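遥操作示教抓软东西，到底是我手笨还是这套方法本身就不行？

机器人与自动化 > 示教与模仿学习
发布于 2/29/20　浏览 3216

Hastport夜班

先说背景，免得有人上来就让我看入门教程。我们单位去年 October 买了一套 Dradier 的遥操作手套，配五指手，销售演示的时候抓瓶子、抓方块，一气呵成。说是普通人戴上手套，把动作做两遍，机器就“会了”。我当时就不太信，但采购不归我管。

现在轮到我来录示教数据。任务是桌面整理：桌上几样家里常见的小东西，抓起来，挪到指定位置，放下，手退回去。听着很简单对吧。硬的东西确实还行，方的、圆的，练半天就能录。问题出在软的、蓬松的东西上，羽毛掸子、海绵、布片这一类。我录了 798 条，自己回看以后能留下的不到一半，剩下的不是手指合早了，就是合上以后我不确定到底抓着没有，手在那里犹豫，来回张合。这些犹豫全都录进去了。

然后我拿留下来的数据训了一版策略，结果它把我的犹豫学得惟妙惟肖。手伸过去，停住，张一下，合一下，再张一下。我看着都替它着急。该抓的没抓起来，我的坏毛病倒是一个不落。

我想问的有这么几件事：

一，软东西到底该怎么示教？手套没有力反馈，我只能靠眼睛看，手指一包上去就把东西挡住了，看也看不见。

二，有人跟我说应该改成手把手拖动示教，直接掰着机械手走一遍。可是五指手怎么掰？我只有两只手。

三，厂家群里的说法是“数据量不够，再录”。我对这句话非常怀疑。录 798 条不行，录 3216 条就行了？有没有人真的靠堆数量解决过这个问题，而不是听别人说的？

补充：桌上铺了桌布，花的那种。有人说要换成纯色的，我还没换，也想听听这条有没有道理。手的控制频率、延迟这些我查过，手套到手的延迟肉眼能看出来，但不算离谱。

爱用扎带

延迟肉眼能看出来就已经很离谱了。先把延迟降下来再说别的。

还有多录数据，都是练出来的，我刚开始也不行，后来就行了。桌布换掉，背景越干净越好，这是常识。

Hastport夜班　回复　爱用扎带

“后来就行了”是指你录得顺了，还是训出来的策略成功率上去了？这是两回事。另外请问你抓的是软的东西吗？

爱用扎带　回复　Hastport夜班

主要是抓螺栓和齿轮。原理一样的。

半路出家调手的

原理不一样。我来认真答一下，不过先声明，我对这一行里大部分说法都抱着怀疑，包括我自己下面要写的。我在一个叫 Grililham 的小项目里做了挺长时间的遥操作采集，抓过很多软东西，也废掉过很多数据。下面只说我自己试过的。

先说你第三个问题，因为它最容易让人白干活。“再录”这句话不能说全错，但它默认你新录的跟旧的质量一样，而且旧的里面有正确答案。你的情况是示教者自己都不知道抓没抓住，那录多少条，里面都是同一种不知道。模仿学习学的是你的动作，它看不到你心里在想什么。你停下来是在等眼睛确认，策略看到的只是“到了这个位置要停”。这个停顿在它看来跟抓取一样，都是任务的一部分。

我们做过一次很笨的对比。同一批软物体，一份是全部录像，一份是我从里面挑出来的 37 条，挑的标准只有一个：手从接近到合拢中间没有反悔。用那 37 条训出来的东西，动作利索得多。我得赶紧补一句，它换了摆放位置就不太行了，毕竟就那么点数据，所以别拿去跟人说“37 条就够”。我只能说那些犹豫的数据在拖后腿，至于干净的数据要多少才够，我没有可信的答案，也没见谁给过可信的答案。

再说软东西怎么抓。我现在的做法是把“看”和“抓”拆开。手在物体外面就把姿势摆好，拇指放低，贴着桌面那一侧，其余手指从上面弯过去，先做一个松松的笼子。这时候还没用力，但形状已经定了。然后只剩一个动作，往里收。收多少，事先空手练好，练到不用看。
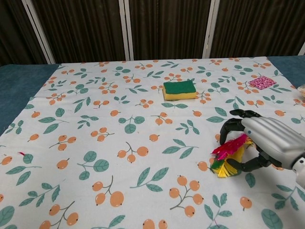 为什么强调笼子，是因为蓬松的东西外轮廓会骗人。羽毛看上去占了很大一团，真正能受力的是中间扎起来的那一小截。你用两个指尖去捏外面那圈，捏到的就是一把毛，一抬就散。笼子的好处是不要求你捏得准，四面都有东西挡着，收紧的时候物体自己往中间挤。代价是放下的时候麻烦，毛会挂在指节缝里，松手得慢，松完要先往上抬一点再往后退。这个放下的过程一定要当成正经动作来录，别草草了事，我们第一批数据就是死在这里，抓得挺好，放不下来。

海绵反过来，它不需要笼子。它有一层硬一点的面，有一层软的，你从侧面夹，力都吃在软的那层上，手指会陷进去一截，视觉上像是还没夹到，于是人会本能地继续加力。结果就是每一条的合拢量都不一样。我后来干脆规定一个固定的合拢量，到了就抬，抬不起来这条作废，中途不许补救。补救动作要是想让机器人学，就单独录一批，单独打标签。混在一起的数据我不建议碰。

布片最讨厌，平摊在桌布上，厚度几乎没有。说实话我没有好办法。网上那些抓平铺布料的演示视频，你留意一下，多半布是先弄皱过的。五指手这么粗的指头，去搓一块平的布，能搓起来是运气。我会建议你在任务定义里把布片拿掉，或者允许先推到桌边再捏。如果你们领导不同意，请他戴上手套自己试一次，这招对我们领导很有效。

你第二个问题，拖动示教。对机械臂有用，对五指手基本上是个说法。你掰食指的时候中指在哪里？掰完五根手指，录下来的是五段先后动作，真正抓东西的时候它们是一起动的。我见过一种折中：手臂拖着走，手的开合用脚踏板触发，合拢的形状提前存成几种。这个办法土，但数据很齐。缺点是手变成了一个高级夹子，买五指的钱就有点冤。到底冤不冤，取决于你的任务是不是真的需要五根手指分开动。桌面整理这种，我觉得多数时候不需要，当然厂家不会这么讲。

桌布这一条，楼上说背景越干净越好是常识，我不同意，但也不完全反对。看你要什么。只想在一张桌子上跑通，纯色当然省事。要是以后会放到别人家里用，你迟早得面对花桌布，一开始就有花纹不算坏事。真正危险的是全部数据只用同一块桌布，花也好素也好都一样。策略有可能记住图案的位置，用图案来定位，你把桌布挪半个巴掌它就跟着偏。检查方法也简单，训完以后别的都不动，只把桌布转个方向，看成功率掉不掉。我们掉得很难看。后来的做法是每录一小段就扯一扯、转一转桌布，偶尔换一块，麻烦归麻烦，没别的窍门。

最后说手套没有力反馈。能加当然好，我试过 Dimitriou 出的那种指套，碰到东西会震。效果怎么说呢，第一天觉得神了，一周以后发现我在等它震，又变成一种新的犹豫。所以我现在对任何“加个某某就解决”都先打个问号。便宜的替代办法是在侧面低处放一个摄像头，单给操作的人看，专看拇指和桌面之间那条缝。不过这里有个坑，人看得见而策略看不见的信息，会让你做出策略没法解释的动作。要么把这一路画面也喂给它，要么就别给自己看。

Hastport夜班　回复　半路出家调手的

这个有用。“人看得见而策略看不见”这一条我完全没想过，我录的时候一直是站起来歪着头看的，等于作弊了。

我先按你说的把反悔的都筛掉重训一版，桌布也转一下试试。不过合拢量固定这个我有点疑问，掸子每次摆的朝向不一样，扎起来那截有时候朝左有时候朝右，固定值还成立吗？

半路出家调手的　回复　Hastport夜班

不太成立，我那条是针对海绵说的。掸子我是按朝向分了几种手腕角度，手腕先转到跟杆或者扎口对齐，合拢量再固定。对不齐的摆法我先不录，等简单的能跑了再加。有人会说这样数据分布太窄，说得对，但先有个能动的东西，比有一堆什么都沾一点的数据强。至少我这边是这样，你那边另说。

路过的采购

插一句不太相关的。我们也买了同款手套，验收条款里写的是“完成示教”，没写“示教之后机器人能完成任务”。这两句话差着一整个项目。后来找厂家，人家说手套工作正常，数据也录下来了，确实挑不出毛病。

技术上我帮不上忙。如果你们合同还没走完，建议把软物体单独列一项，写清楚抓什么、怎么摆、换一个没参与过录制的人来摆、连续做多少次算过。厂家要是不肯写，你心里也就有数了。

Hastport夜班　回复　路过的采购

已经走完了。我去翻了一下我们的条款，跟你那句一个字不差。

重训那版还在跑，桌布我先转了个方向，跑完回来贴结果。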